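Toy and tool sorting at Ernbridge - gallery

Last updated 6 October 2026

Ernbridge is the sorting room used by the Vomus lending library. Toys, hand tools and kitchen bits come back here after a loan, get checked over and go out again to the branches at Raltach and Aryee. The page is meant for members who have asked what happens to things after they are handed in. It covers the bins, the shelves and the packing bench, with a line or two on each.

The returns door

Everything comes in by the side door and is booked in on the day. The catalogue stands at 346 items at the moment, up from 124 when the room opened. Please leave the paper tag on if you can, even if it is torn.

If the door is shut there is a hatch to the left of it. Tools should go through the hatch handle first. Anything too big for it needs to wait until the room is open.

The grey bins

Returned items go into open grey bins before anything else is done with them. The bins are plain and the floors of them get scuffed quite quickly, but they wipe clean and we have not found a reason to change them.

Mixed loads are normal. People borrow for a weekend and bring it all back in one bag, so building blocks, cups and tools end up side by side. We used to ask for separate bags and gave up on it.
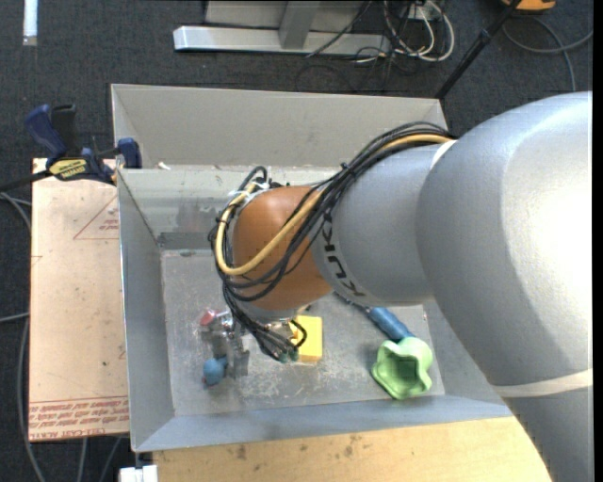
Sorting goes by use first and size second. Blocks go back with blocks whatever set they came from, and the sets are made up again later at the bench. Cups and moulds are kept apart from the toys until they have been washed. Anything with a shaft or a point is put in the tool tray, with the handle facing out.

Colour is a help with the small things. Yellow, blue and green show up well against the grey, and black parts are the ones that get missed. If you are still short of a black piece from a set, write to us and we will check the bins again.

Washing and wiping

Kitchen items are washed in the big sink and left on the rack overnight. Hard toys are wiped with soapy water. Tools are only wiped with a dry cloth - the older ones mark if they get damp, and a few were lost that way in February.

The shelves

Clean items go on the shelves in the order of the catalogue. Labels are on the front edge of each shelf and again on the box. The lowest shelf is for heavy items and the top one is mostly spare boxes.

There is room for over 400 boxes if the end bay is used. At present the end bay holds jigsaws waiting to be checked for missing pieces, a slow job that gets done when the rest is up to date.

The packing bench

Boxes for Raltach and Aryee are made up on the same bench, one branch at a time. Each box has a list in the lid. The list is ticked when the box is packed and ticked again at the other end, and the 2 copies are kept together in the file by the door.

Small loose parts go in a drawstring bag inside the box. Please put them back in the bag before you return the set.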